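Bretora Tabletop Collection Kit

Single-arm station for recording manipulation examples. Bench, arm, two cameras, recording software. Hire or buy. Ships from Stekholm.

Overview

For teams who have a policy to train and not enough demonstrations to train it on. You bring the task and the objects, we supply the rest. Operator drives the arm by hand from a leader arm, every run saved as one episode: both camera streams, joint positions, gripper opening, and the task sentence you typed in at the start.

Clear objects are what most customers ask us about, so we shoot a lot of our own sample data with them. Reflections, distorted backgrounds, edges that go missing. Hard on depth sensors, and hard on a model that has only ever seen painted blocks.

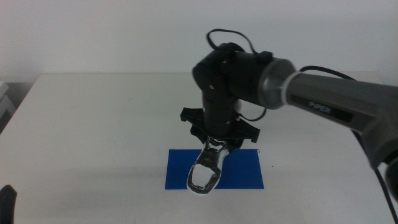 Bench view, clear object in the gripper over the blue mat.

The mat is a plain rectangle, gives the model a fixed target and gives the operator something to aim at. Swap it for another colour if your objects are blue. Don't tape it down if you want placement to vary, nudge it between episodes and write that in the notes field.

What you get

Follower arm with parallel gripper, ribbed finger pads
Leader arm
Fixed camera with stand
Wrist camera, bracket allready fitted
Clamp-on pole, black
Mat, blue
Recording licence, 2 seats
Cable set and spare pads

Table not included. White matt top is best, gloss gives you glare.

Wrist view

Mounted so both fingertips stay in shot with the gripper open. Worth checking before each session – if you can't see both tips, the bracket has slipped and the whole batch will be off. Quentin Perrin in support can check a still against the reference if you send one over.

Wall and table will look pale in this stream. Fine. Leave exposure locked, auto exposure drifts when a dark object comes in close and you'll see it in training.
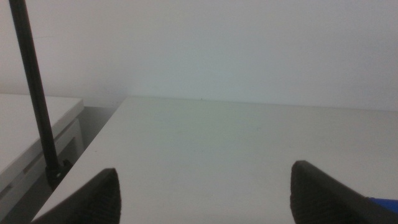

Recording a batch

Home the arm. Type the task sentence, keep it the same for the whole batch. Press the left pedal to start, right pedal to save, both to bin it.

Default batch is 50 episodes. Change it in settings. We'd stay at 50 for a first go, then train something small and look at where it fails before you record more. Marcelle Marty's write-up on the Vasseur glassware set covers this properly, ask us for the PDF.

Keep the fumbles if the operator recovers. Tag them "recovery". Bin anything where a hand comes into view.

Export

Episodes go out as video plus a table of joint states, one folder per batch. Tunier importer included. Other formats on request, allow 2 working days.

Known issues

Firmware from before July drops the first gripper reading. Update first.
Slack cable near the wrist can catch at full rotation, so clip it back.
Episode counter doesnt reset if you rename a batch part way through. Being fixed.

Hire

Minimum hire 13 days, delivery and collection on a Monday. Set-up visit is extra, Raphaël Jacquet does these and will run the first batch with your operators. Prices from Lucienne Langlois in sales, tell her which objects you're working with and wether you need the leader arm.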